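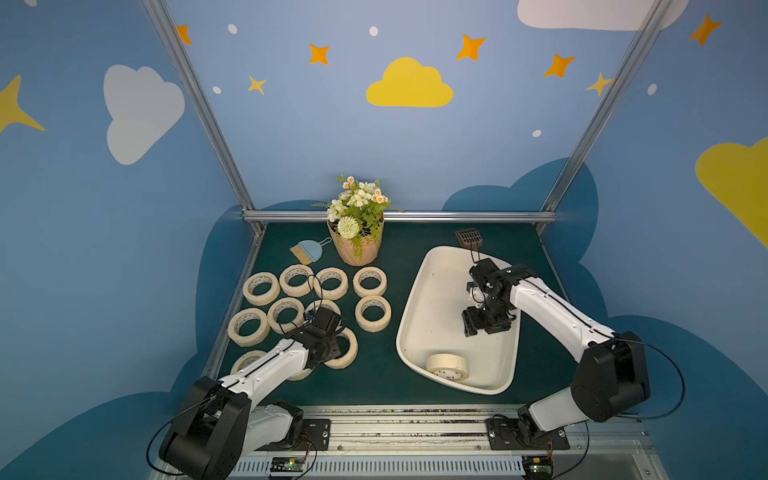
The tape bench, with rolls on the mat and one in the tray.

Open day at Rasis, Fillholm, 2024-07-08

I have been wanting to get inside the Rasis packing hall ever since I heard they were putting robot arms on the small-goods line, and when the open day came up I signed up the same evening. I drove over with a thermos of coffee and a notebook, got slightly lost looking for Gate 3, and still made it to the safety talk with time for a second pair of earplugs (the first pair went straight into a storm drain, my own fault).

Rasis packs craft and decorating supplies for shops that don't want to do it themselves. Ribbon, glue sticks, brushes, and tape. So much tape! On a busy shift they put through 2,000 rolls of it. The hall has a staff of 126 across all shifts, and quite a few of them gave up a day off to walk visitors around and answer questions. I asked a lot of questions.

We started at receiving, which was all forklifts and shrink wrap, then went past the label printers and up a short flight of stairs to the part I had come for. Everyone calls it the Chevalier line, after the old street it faces. The benches there have two arms each, bolted along a rail at the front, and the one I spent most of my visit at was set up for masking tape. The job is easy to explain: rolls go from the mat into a white tray. I had expected something huge behind a cage, and it was a tabletop with a sky painted on the back wall, clouds and orange stars and all. I loved it. There was even a pot of flowers on the mat, with a little blue dustpan and brush beside it.

Our guide had packed tape by hand for years before she moved over to the benches. She said the thing people outside never guess about the old job is the wrists. A roll weighs next to nothing, but you pinch it, lift it, turn it and let go, all shift long, and by June of her second year she was wearing a brace at night. She still packs by hand one day a week, by choice, because she likes the company at that table.

I asked her what was hard for the arms, and she got very lively about it. A roll lying flat on the mat is one kind of pickup. Rolls in a bin are another thing altogether, since they land however they like. 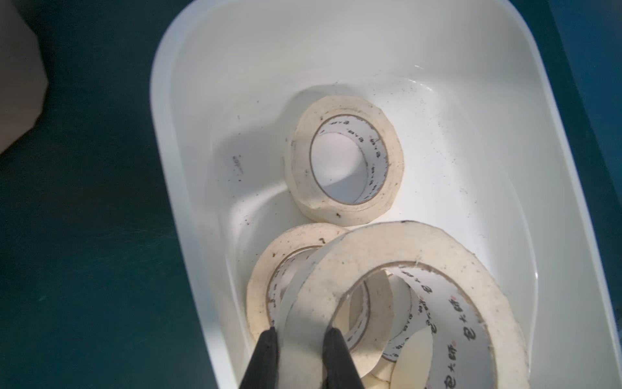 They lean, they stand on edge, they end up on top of each other, and the gripper has to find a bit of wall it can pinch with two fingers, one inside the core and one outside. People do this without looking. She showed us with her own hand and a roll from her apron pocket, and then had each of us try it with only a thumb and one finger. Try it at home sometime – it's harder than you'd think when the roll is tilted away from you.

So what do the former packers do now? I put that to everyone who would stand still. On this line, one person looks after 3 benches. They bring the stock, clear jams, wipe down the bins (tape picks up every speck of dust in the building), and decide when a roll is too scuffed to ship. That last part came up again and again. The people I talked to were proud of it, and they have a shelf of rejects with notes about what was wrong with each one.

It isn't all rosy, and I was glad they said so. One man told me he missed the talking. The benches are farther apart than the packing tables were, and you can go a good hour without a chat unless you make a point of it. Another said the training came too late, after the first benches were already bolted in, and that he felt foolish for weeks. The company has since moved the training to before a bench goes live, and the next group is in it now. Pay for bench work is a step above packing, which everybody agreed was fair. Nights are still short of people.

After lunch (very good lentil soup, bring cash) a van took some of us to the Gredwood warehouse, where the finished boxes go. No arms there yet, just long aisles and some extremely fast people with hand carts. I asked one of them if she'd want a bench. She said maybe for the winter, when the doors are open and her fingers get cold.

I came away with a page of notes on grippers, two pages on soup and wrists, and a free roll of tape. The next open day hasn't been set. If you go, wear flat shoes, park on the Fillholm side, and ask to see the reject shelf.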